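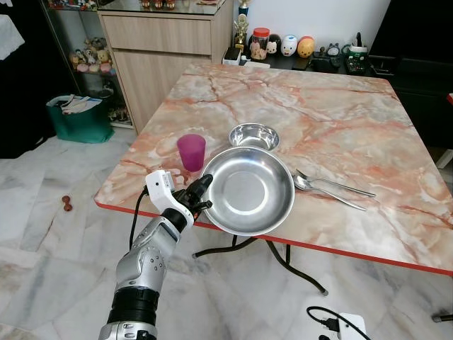
I spent most of April getting the left arm back to where it was before the wrist cable started playing up, so I'm writing down what I did while I still remember it. Anjana asked me to, and the notes we have from Nazar stop well before this.

The fault was easy to live with at first. The hand would drop out for a second and come back, mostly when the wrist rolled inward. The log had 17 dropouts for the first week. By the third week it had 294, and by then the fingers were stopping halfway through a close and I had to restart the controller to get them going again.

I started with the software, which cost me two evenings. Yamila had changed the timeout on the hand driver a while back and I thought that was the cause. I put it back to 100 milliseconds and nothing changed. Then I held the arm still and wiggled the cable by hand where it goes into the wrist housing, and the hand dropped out straight away.

The old cable had been tied down tight along the forearm. It looked tidy, but every time the wrist turned, all the bending happened in the last bit before the connector. When I peeled the sleeve back, one of the conductors was broken and another was down to a few strands.

I ordered a replacement from Bandara in Tristport. They had it cut with a bit more length than the original and charged the same. Fitting it went like this:

Power off at the wall, then wait for the joint lights to go out.
Rest the arm on something padded. The brakes hold, but I don't trust them with my fingers near the elbow.
Take the cover off the housing and photograph the connector before touching it.
Swap the cable, and leave a loose loop hanging below the housing. Don't pull it in against the forearm.
Roll the wrist by hand to both ends of its travel and watch the loop. It shouldn't go tight or catch on a screw head.

The loop took me three tries. Too short and it pulled at the far end of the roll, too long and it snagged on things. I still check it before each session.

After that I had to redo the hand zero, because I'd bumped one of the fingers while the cover was off. The Torkau calibration script does this fine as long as you let the fingers relax first. If they're already curled up hard when it starts, it saves the wrong position and doesn't warn you.

Then the table height. I use a folding table and it never goes back exactly where it was, so I measure from the base to the front edge each time and type the number into the config. It was 1036 millimetres this time. Tharushi wants me to tape marks on the floor, and I probably will.

It's been running since with no dropouts in the log. The grey grease on the second joint is due next – I have the tube, I just haven't found the right nozzle for it. If anyone has one that fits the small Muten ports, let me know.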